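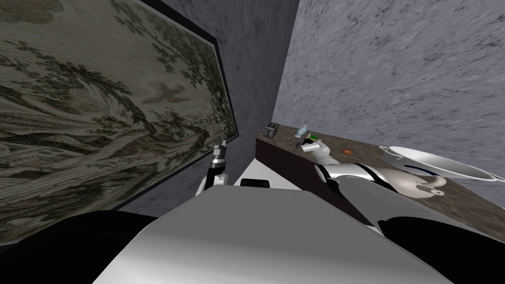 Most of us live with things on our walls that we stopped looking at years ago. I include myself. When I moved to Wernisham I hung everything I owned in a single afternoon, and I could not have told you a month later which picture was over the stairs and which was by the bathroom door. A countryside view in olive and grey, with leafy trees, rolling ground and a pale shape like a bird with its wings out near the middle, is the sort of thing I mean. You might study it for ten minutes on the day it goes up. After that it is something you walk past with the washing. My argument is that we should take our pictures down more often, put some of them away, and hang them again later in different places.

I came to this by accident. We had the hall replastered in July, and everything had to come off the walls. The plasterer, Natalina Ferri, told us to leave the new surface alone until it had dried right through, and then to leave the paint alone as well. It was 19 days before I was allowed near it with a hammer. The pictures spent that time in the back bedroom, leaning against a wardrobe with old towels between them.

I expected to miss them and I didn't. What happened was that I kept going in to look at them. On the floor, propped at knee height in ordinary daylight, they were easier to see than they had been on the wall. There was a print of a harbour that I had owned for most of my adult life, and I found a man in a rowing boat in it. He is in the lower corner and he is not hard to spot. I had hung that print too high in a dark passage and had then not looked at it again.

When the hall was ready I put back 4 of the pictures and left the rest. Some went to other rooms. The harbour is now beside the kitchen table, at the height of my face when I am sitting down, and I look at it most mornings.

There is a case against all this and I have heard it from my sister-in-law, Vittoria Cocco, more than once. She says a home is supposed to be familiar, that the point of a picture you have had for thirty years is that you don't need to look at it, and that moving it is the same as moving the cutlery drawer. Her own front room has not changed since her children were small. She knows exactly what is in it. If one of those frames were shifted an inch she would notice before she had her coat off.

I accept part of that. There are pictures that belong to a spot, and people who find comfort in seeing them there. Someone whose sight or memory is failing should certainly be left with their walls as they are. I would also leave family photographs where they are, if the family has got used to saying goodnight to them. But noticing that a frame has moved is a different thing from noticing what is inside it. I asked Vittoria what was in the picture over her fireplace. She said "a lake", and then she said "or a field with mist on it", and then she changed the subject.

Shops have made the problem worse. The big homeware places sell pictures in matched sets, already framed, to fill a given length of sofa. The Brokora branch on our ring road has a wall chart showing the spacing. I don't blame anyone for buying them, as a bare wall in a rented flat can be a miserable thing, but a picture chosen to fit a gap has been chosen for its width. Once the gap is filled the job is done, and there is no reason to think about it again. I would sooner see one postcard that somebody liked, pinned up crooked, than a set of three bought by the metre.

People often tell me they would change things round but they don't own enough. I don't think you need many. The library at Brituvport used to lend framed prints in the same way it lent books, for 3 months at a time, and my parents had a ticket. We never had more than two on the wall. I can still describe several of them in detail, because I knew from the start that they were going back. The scheme was wound up when the building was refitted and the prints were sold off at the door. Old Mr Kowalchuk from the music shop bought a whole armful, and for years afterwards you could see them in his window behind the guitars. He changed them with the seasons. It was the best window in the street and it cost him nothing beyond what he had paid at the sale. 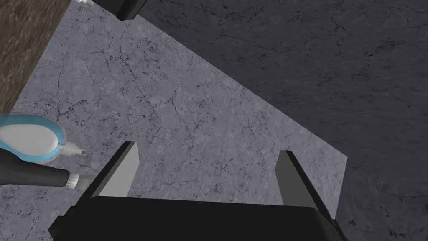 Does moving pictures about ruin the walls? It makes a few more holes, and a tub of filler and a bit of leftover paint will deal with them.

I would add that holes can be kept down if you don't insist on a new place each time. I use the same hooks as before and simply change what hangs on them. Frames of different sizes don't matter as much as people fear. A small picture on a hook meant for a large one looks odd for a day, and then you start to see the wall round it, and the picture as well. In a rented place a narrow ledge or the top of a bookcase does the job with no nails at all.

Storage is the real difficulty, and I don't have a good answer for a small flat. Under the bed is fine if it is dry. The loft is not, at least not ours, where the heat lifted the backing off two frames in one summer. Stand them upright, glass to glass, with something soft in between, and write on the back where each one came from while you still remember. I wish my father had done that. We have a watercolour of his with a number pencilled on it, 634, and no one left in the family can say what it refers to.

It is in the spare room at present. I'm thinking of bringing it down for the winter and putting it by the telephone.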